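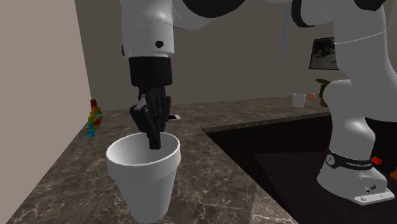
White foam cup on a countertop.

Castellanos Coffee Counters to Retire the Foam Cup, With Regrets to Anyone Who Liked It

Loaner mugs arrive at all 20 counters in December; refills to cost less for customers who bring their own

ZUNACH -- Castellanos, the coffee company that has kept the Zunach valley awake through several recessions and one very long road repaving, announced Tuesday that it will stop serving drinks in foam cups at all 20 of its counters this December.

The foam cup has been with Castellanos from the beginning. It is light, it is cheap, and it keeps coffee hot well past the point where anyone still wants it. It also squeaks. The company has received complaints about the squeak every year it has been in business and has answered most of them.

Under the new program, called Wodix, customers may borrow a lidded mug at any counter by leaving a deposit of $2. The deposit comes back when the mug does. Mugs may be returned to any counter during opening hours, or dropped into a bin by the door at times when decent people are asleep. Customers who bring their own mug will pay no deposit and will get 5 cents off each drink, a sum the company admits is unlikely to change anyone's retirement plans.

"We looked at paper cups for a long while," said Ignacio Blackwood, managing director of Castellanos. "We tried one that leaked at the seam and one that tasted like a shoebox. At some point somebody in the meeting was drinking out of a mug and seemed perfectly happy, so we asked him where he got it."

The name Wodix was supplied by an outside consultant and does not stand for anything. Castellanos asked twice.

The mugs are made by Draline, a housewares firm with its plant on the east side of Zunach. They come in four colors, described in the Draline catalog as oat, slate, fog and deep fog. Customers at the pilot counter had trouble telling the last two apart, and so did the staff who ordered them. Each mug holds a medium drink. Customers who want a large may borrow two mugs or reconsider.

Castellanos ran the pilot at its Depot Street counter during the summer. Most of the mugs that went out came back, a few of them with tea in them. One was returned by mail, with postage costing more than the deposit, and with a polite note apologizing for the delay. The company has kept the note. Washing takes place on site in machines bought for the purpose, and the evening shift will be given extra paid time to run them, after pointing out during the pilot that dishes do not wash themselves.

"The first week, people held the mug like we'd handed them somebody's baby," said Tamsin Benavides, who manages the Depot Street counter. "By the third week they were leaving it on the roof of the car, same as the old cups."

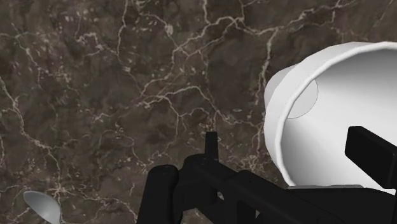

Loretta Wojcik, in a letter to the company that she has agreed to let it share, wrote that she had been drinking from Castellanos foam cups since before the current management could see over the counter, and that she did not intend to carry crockery around in her purse like a traveling tinker. She added that she would, however, try the oat one. Castellanos has offered to set one aside, and Ms. Wojcik has replied that she will think about it.

Foam cups already in the storeroom will be used up before the change. Once a counter runs out, it will switch over, even if that comes a little early. Customers hoping to stock up on cups for sentimental reasons are asked to speak to a manager, who will try to be kind. Iced drinks will move to the loaner mugs at the same time. Soup, sold at the Depot Street and Mill Road counters only, will be served in bowls, as it arguably should have been all along.

Prices for coffee are not changing. The muffins are not changing either, in spite of several suggestions.

About Castellanos

Castellanos operates 20 coffee counters in and around Zunach. Its counters open at 5 in the morning, and its staff would like you to know that they are aware of how early that is.

Press contact: Leilani Tran, Castellanos press office, Zunach

Questions about deposits, lost mugs or found mugs: Amos Calloway, customer service, or ask at any counter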